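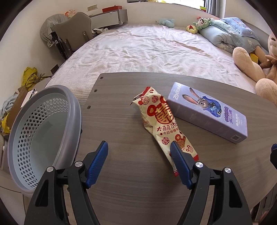 机の上の菓子袋。「牛奶味棒棒」の文字と囍のマーク

海外の結婚式の引き菓子、日本の披露宴で配るのはあり?

1 投稿者:mugicha_b
10月に式を挙げます。夫になる人の親族に海外在住が多く、台湾や中国、スリランカからも来ます。それで引き菓子を日本の定番のバウムクーヘンにするか、向こうの「喜糖」みたいに小袋の菓子を配る形にするかで意見が割れています。
招待は60人です。会場の持ち込み料が1人あたり200円かかります。経験のある方、どうされたか教えてください。

2 投稿者:鍋島坂
持ち込み料は交渉できることがあります。うちは契約前に言ったら引き菓子だけ外してもらえました。契約後だと難しいです。見積書の「持込」の行がどうなっているか、まず確認を。

3 投稿者:tahsin_s
中国の喜糖は、会場で渡すだけでなく、職場や近所にも配ります。出席しない人にも渡すものなので、日本の引き菓子とは役目が少し違います。赤い箱や袋に飴やチョコを入れることが多いです。囍の字は婚礼のしるしなので、普段の手土産に使うと「誰か結婚したの?」と聞かれます。

4 投稿者:カド松
自分は反対です。年配の親戚は引き出物の袋の重さを見ています。小袋の菓子だけだと「これだけ?」になります。実際、従兄の式がそうで、しばらく言われていました。

5 投稿者:mugicha_b
>>2
契約は済んでいます。見積書には「引き菓子 持込 200円/個」とありました。
>>4
その心配は母もしています。引き出物は別にカタログギフトを付けるつもりです。

6 投稿者:鍋島坂
カタログが別にあるなら重さの話は今さらだと思います。最近は配送にする式も多いですし、手ぶらで帰る人のほうが多い会場もあります。

7 投稿者:カド松
配送が多いのは都市部の話でしょう。うちの地方では袋を持って帰って、家で開けて仏壇に上げるところまでが決まりです。地域を書かずに「最近は」と言われても困ります。

8 投稿者:鍋島坂
>>7
それはそうですね。地域差を抜いて書きました。1さん、式はどちらで?

9 投稿者:mugicha_b
式は関東、私の実家は北陸です。北陸側の出席は少なめですが、母はそちらの感覚が強いです。

10 投稿者:ゆずの木団地
北陸出身です。紅白まんじゅうや大きいかまぼこを付ける家はまだあります。ただ、関東の式場なら親戚も「向こうのやり方」と思って来るので、そこまで気にしなくて大丈夫でした。私のときは、親が地元用に別でまんじゅうを頼んで、帰ってから近所に配りました。母に任せたら母の気も済みました。

11 投稿者:wendy_b
両方にする手もあります。引き菓子は日本の焼き菓子、喜糖は席札の横に小さく置く。席に置くものは「プチギフト」扱いで、持ち込み料の対象外になる会場があります。うちは担当者に聞いたら、退場時に手渡しする分は無料、卓上に置く分は有料という妙な区分でした。聞かないとわかりません。

12 投稿者:tahsin_s
>>11
それがいいと思います。スリランカの式だと、小さく切って包んだウェディングケーキを客に渡すことが多いです。洋酒の入った重いケーキなので日持ちします。夫側の親族にはこちらのほうが馴染みがあるかもしれません。どなたの式に近づけたいのか、本人に聞いてみては。

13 投稿者:mugicha_b
聞きました。夫は「ケーキは母が焼くと言い出すから黙っておいてほしい」とのことです。60人分を焼いて飛行機で運ぶのは無理があります。

14 投稿者:カド松
手作りは会場が断るところも多いです。食中毒が出たときの責任の問題があるので。

15 投稿者:ゆずの木団地
表示のことも確認したほうがいいです。輸入菓子を配る場合、日本語の原材料表示が付いた正規輸入品なら、アレルギーのある人も自分で見て判断できます。親族が現地で買って持ってきたものは表示が読めない人が多いです。名前に牛奶(牛乳)と書いてあれば漢字で見当はつきますが、卵や落花生はわかりません。乳製品や肉の入ったものは検疫で持ち込めないこともあります。動物検疫所のサイトを先に見てください。

16 投稿者:mugicha_b
>>15
検疫は考えていませんでした。叔母が「買っていく」と言っているので、止めて国内の輸入食品店で探します。

17 投稿者:arif_ban
予算の参考に。去年の自分の式では、引き菓子が1人1,200円、プチギフトは1人200円で見ていて、実際にはそこに袋代が乗りました。赤い巾着が意外に高いです。袋は国内で買うより早めに通販で頼んだほうが安いですが、届いたら色を確かめてください。うちは朱色のつもりがほとんど茶色でした。

18 投稿者:wendy_b
数は少し多めに。急な出席や、写真屋さん、司会の人に渡す分が要ります。余ったら職場に配れます。

19 投稿者:カド松
司会者に渡すのは余計だと思います。仕事で来ている人なので、受け取れない決まりの会社もあります。

20 投稿者:wendy_b
>>19
うちの司会の方は受け取ってくれました。決まりがあるなら向こうが断るだけの話では。

21 投稿者:mugicha_b
会場の担当者に電話しました。卓上の小袋は1卓ごとにまとめて置くなら持ち込み料なし、席ごとに置くなら200円だそうです。卓ごとに籠で置いて、自由に取ってもらう形で考えています。引き菓子は会場の焼き菓子にしました。母の地元用のまんじゅうは母に任せます。

22 投稿者:鍋島坂
籠にするなら、早い卓の人が全部持っていかないように司会に一言入れてもらうといいです。子どものいる卓はすぐなくなります。

23 投稿者:tahsin_s
喜糖は偶数で渡すのが基本です。籠にする場合も「おふたつずつどうぞ」と札を立てておけば、意味も伝わります。

24 投稿者:mugicha_b
札は作ります。囍の字を入れて、裏に読み方と意味を日本語で書くことにします。輸入食品店には来週行ってきます。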